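From: Jolien Dewulf
To: Birnbridge leaseholders list
Subject: Re: Service charge, and the agent's idea of "minor"

Minttu Rissanen wrote:

> The new demand came under my door this morning. My share is £3,142, payable in September, for "minor external works". Has everyone had the same? I'm selling, and my buyer's solicitor has started asking questions in a tone I don't care for.

Same here, Minttu, to the penny. I rang Prallari and spoke to Kenji Pennington, who was charming and knew nothing. He did let slip that the works are the gutters, the bin store door and 13 window sills - all at the back, where the estate agents never point their cameras.

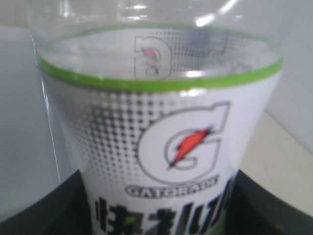

Can a seller leave the bill for the buyer to pay?

Only if the buyer agrees to it in the contract. Otherwise expect their solicitor to ask you for a retention, meaning part of your sale money sits in somebody else's account while Prallari looks for a ladder.

Jozef Wuyts in flat 5 sold his other place last year and had £25 left of his retention by the end. He has kept the letter and will show it to you whether you ask or not.

I've written asking for the quotes and the date they were accepted. Veerle Van Hecke has the old lease plan if your solicitor wants it - the one on which my kitchen belongs to next door.

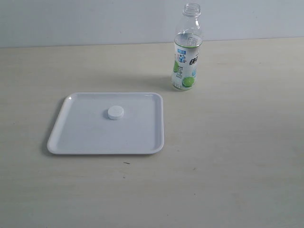

*Cap on the white tray.*

Please send me your copy of the demand before I ring them again.

Jolien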